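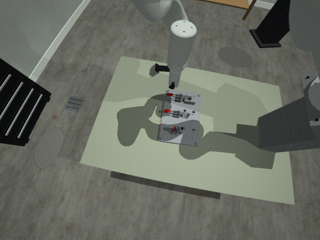
Waqas Niazi asked whether the clamp plate task could be solved with position control alone, and whether the rest of us had tried it before adding force terms. We had. The results are in the section on baselines.

Stilley: toggle clamp task for a shared workshop arm

Summary
Stilley is a simulated clamp-handling task written for the arm at the Peltilside workshop. A flat metal plate carries three toggle clamps in a row, each with a red grip. The arm has to reach a named grip and move it to the requested state without touching the other two.

Contents
- 688 episodes, one clamp per episode
- 252 of these end in failure and are labelled as such
- joint positions, commanded targets and clamp state at each step
- rendered views in a separate archive

Episodes are cut at 2000 steps. Anything still running at that point is marked as a failure.

Plate
The plate model has a screw at each corner and is fixed to the table. Plate rotation is drawn at the start of an episode and held. The lowest clamp is shorter than the others and needs its own approach pose; see poses.txt.

Baselines
Position control closes the upper two clamps but stalls on the lowest when the plate is rotated far from square. Adding a force limit of 55 N at the wrist removed most stalls. Areeba Ansari has a variant with a slower final approach, not yet merged.

Known problems
Linkage friction is a single constant. Clamp state is read from the handle joint, so a half-closed clamp can be logged as open. Shadows vary with arm pose and will affect colour thresholds on the grips.

Maintenance
Iqra Usmani keeps the plate model, Talha Arain the controller. The December release changed the joint order; older logs need convert.py before loading.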